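Cáceres s'invite à table : la cuisine d'Estrémadure en fête au Mellis

Dernière mise à jour : 17 juillet 2025

Qui aime le pimentón fumé va être comblé ! Depuis l'ouverture de la saison d'été, le Mellis consacre toute sa carte à la cuisine de Cáceres et de sa province, et la première semaine a déjà fait salle comble tous les soirs. Aux fourneaux, Uriel Quezada, qui a passé une partie de son enfance en Estrémadure et qui en parle avec une gourmandise communicative.

On commence par les migas, ce plat de berger fait de pain rassis émietté, revenu longuement à l'huile d'olive avec de l'ail, du lard et des poivrons séchés. Ici, elles arrivent bien croustillantes, avec quelques grains de raisin frais posés dessus (ne les laissez pas de côté, c'est ce petit éclat sucré qui change tout). « Il faut remuer sans arrêt et ne jamais s'éloigner de la poêle. Chez ma grand-mère, celui qui arrêtait de tourner mangeait en dernier », raconte le chef en riant.

Vient ensuite la caldereta, un ragoût d'agneau mijoté au vin blanc et au laurier, dont la sauce est liée avec le foie pilé au mortier. Quelle profondeur ! Le pimentón de la Vera, séché au feu de chêne, lui donne une couleur de brique et un parfum qui reste longtemps en bouche. Les plus frileux prendront le zorongollo, une salade de poivrons rôtis et de tomates, servie à peine fraîche et arrosée d'une huile assez verte.

Et puis il y a la torta del Casar, ce fromage de brebis au cœur coulant, caillé avec du chardon. On découpe le chapeau, on plonge son pain dedans, on recommence. Jennylyn Calimlim, responsable de la salle et des vins, le sert avec un blanc sec de la région qu'elle présente à chaque table avec un enthousiasme intact, même à la fin du deuxième service. Elle a aussi eu la bonne idée de proposer une assiette de dégustation à 14 euros, pour ceux qui viennent surtout goûter.

Le menu complet est à 38 euros, avec quatre plats et un dessert. Une formule plus courte est servie le midi à 24 euros.

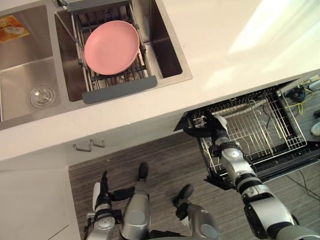
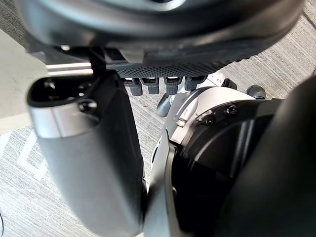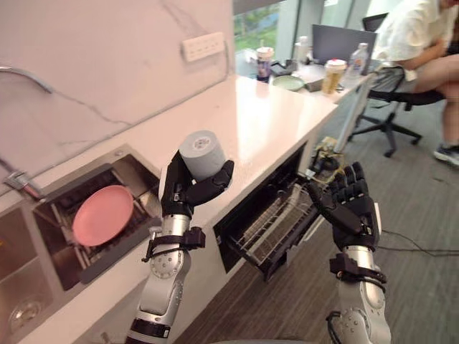
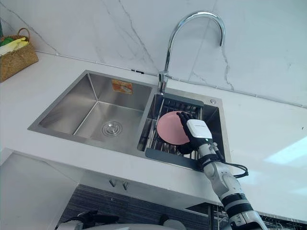

Côté dessert, on a craqué pour la técula mécula, une tarte aux amandes, aux jaunes d'œufs et au saindoux, dense, presque confite, qui vient d'Olivenza, dans la province voisine de Badajoz. Une petite entorse à la géographie que personne à notre table n'a songé à reprocher au chef ! Elle s'accompagne très bien d'un verre de liqueur de gland, dont on ne soupçonnait pas à quel point il pouvait sentir la noisette.

La maison prépare aussi une soirée spéciale baptisée Cledisance, consacrée aux recettes de monastère : perdrix à la mode d'Alcántara, morue aux épinards et pommes de terre, beignets au miel. L'épicerie Zurnance fournira les pimentóns, doux, aigre-doux et piquant, que l'on pourra sentir et comparer avant de passer à table. Elle en vendra également sur place, ainsi que des cerises du Jerte au sirop, mises en bocaux de 300 grammes en juin.

Uriel Quezada promet par ailleurs d'ajouter bientôt un gaspacho blanc à l'ail et au pain, qu'il essaie en ce moment avec son équipe et dont la recette change encore d'un jour à l'autre. On a eu droit à une cuillerée en avant-première, avec du melon et un filet de vinaigre, et on reviendra pour l'assiette entière.

La réservation est conseillée le soir. Pour la caldereta, mieux vaut le préciser en appelant, la cocotte se vide vite.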